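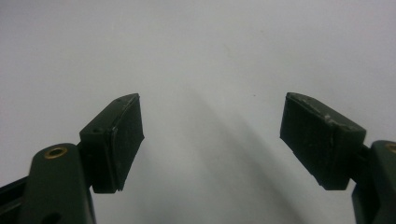 Vol. 18, p. 669

TABLETOP, the flat upper part of a table, on which things are set down, written on or worked at. It may be a single board, several boards joined edge to edge, or a sheet with a separate facing. Pale, plain tops are common in workrooms, where small parts show up well against them. A matte finish gives less glare than a polished one. 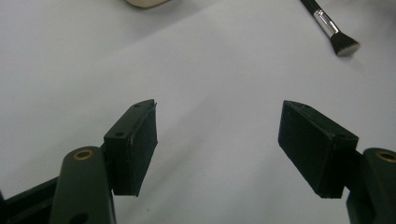
Height depends on use. The Marnham pattern, drawn up for standing work, puts the top at 85 cm; desks are lower. Tops are wiped with a damp cloth and mild soap. Scouring powder dulls the finish. See also BENCH; DESK; TRESTLE.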